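Notes on Demonstration Practice at Trenavetti
Posted by Ewurabena Agyeman
December 11, 2024
Filed under: Teaching by demonstration

Since September I have been responsible for the tabletop demonstrations at Trenavetti. Several readers have asked how a session is conducted, and I set out the present arrangement below.

The work concerns bowls, a tray and a spoon. The operator moves the arm through the task, either by hand or from the remote controls, and the joint positions are recorded together with the camera views. Each recorded run is called an episode. Our current target is 500 episodes, of which 394 have been accepted.

The table is covered with brown paper and marked off with blue tape. The lines allow the operator to return a tray to the same cell from one episode to the next, or to move it to another cell when the plan calls for variation. Ice is used for the scooping episodes.
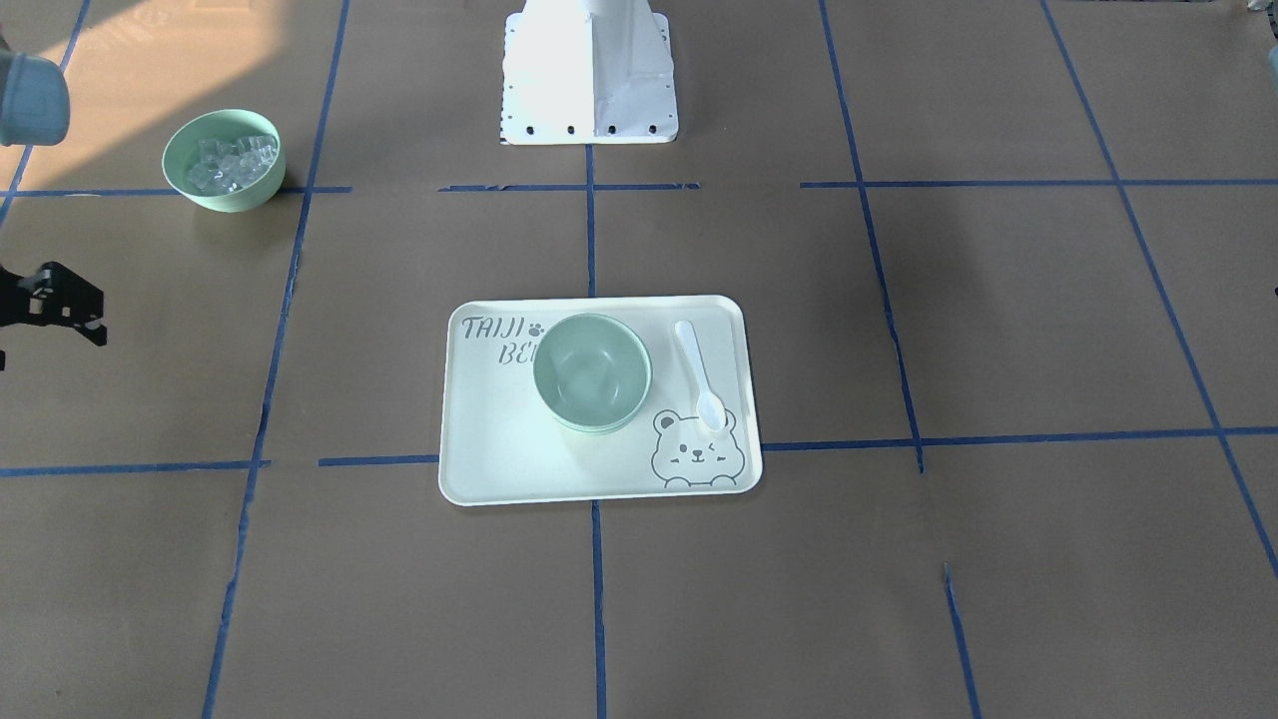
Kojo Lamptey wrote in response to my previous post that he would sooner see a sloppy grid and many starting positions than a perfect grid and one starting position. In his view, a policy trained on a single tray placement learns the placement and very little else.

I accept the point. The plan was revised accordingly, and the tray now changes cell after every 12 episodes. The operator is asked to approach the object at an even pace, to pause before closing the fingers, and to avoid correcting a movement once it has begun. An episode containing a large correction is marked and kept in a separate folder.

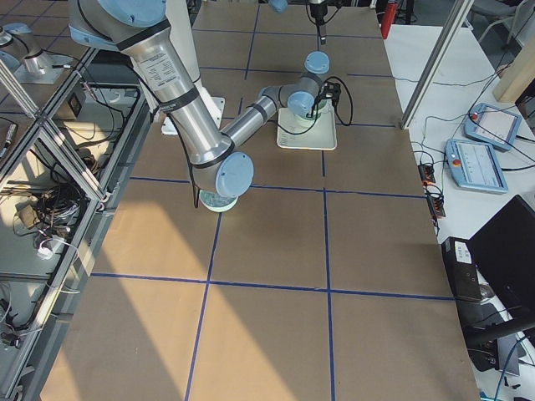
Gripper at the tray, with the teach pendants on the side table.

Hand guiding and remote control produce different data. Hand guiding gives smooth paths, but the operator's own arm is liable to enter the camera view. Remote control keeps the view clear and takes longer to learn. New operators at Trenavetti complete 6 practice episodes by each method before their recordings are considered for the main set.
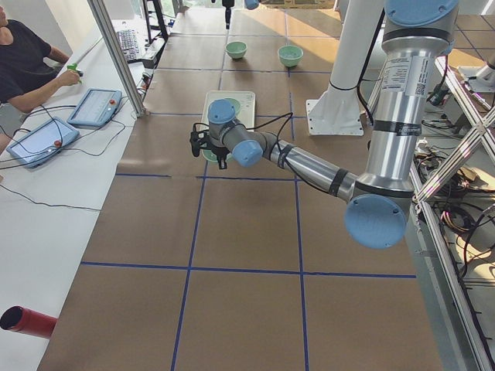
Review is carried out by a second operator, normally Adom Adjei or Nana Dramani. The reviewer plays back every camera view, including the one at the wrist, and rejects an episode if any view has dropped out or if the start and end were not recorded. Disagreements are referred to me.
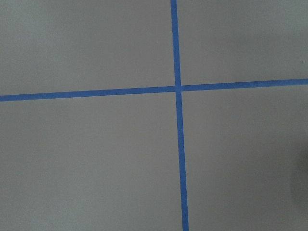

Wrist camera view: tape crossing.

The remaining episodes will follow the same procedure. Questions about the folder layout should be left in the comments, where Sixten Viklund has kindly agreed to answer them.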